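Rulto two-arm tidy kit, tips for getting small stuff put away

Had the Rulto on trial from Kioko for 9 weeks now. Good kit, fussy about the table. Sunglasses are the job I'd start with. Case open first, lid tipped well back, set in the middle where both arms reach. One arm on the glasses, other one at the case. Keep the plate and the tissue box further back.
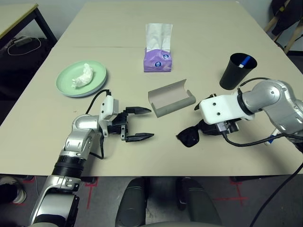 Surnavmont, 17/07/2023

Settings that work for us. Speed at 50, no higher for anything with lenses. Grip on the softest notch, then up one if it slips. Home both arms before you swap jobs, takes a minute, saves a broken cup. Wipe the finger tips with a damp cloth, let them dry.

Paper is harder. Anything on a roll wants to curl back and the fingers push it along insted of picking it up. Open them wide, come down either side of the tube, close slow. Three tries then do it by hand. Crumbs and dust off the table first.
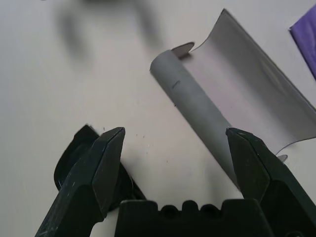 What it costs and is it worth it

264 a month on the Wullura plan, arms and support included. Pricey. Support is decent, Nathalie Campbell talked me thru a stuck wrist joint back in February and didn't rush me. Cables are a pain, the clips they send are to small so buy your own. For a workshop bench yes. For a kitchen I'd wait for the next version, or ask for a shorter trial.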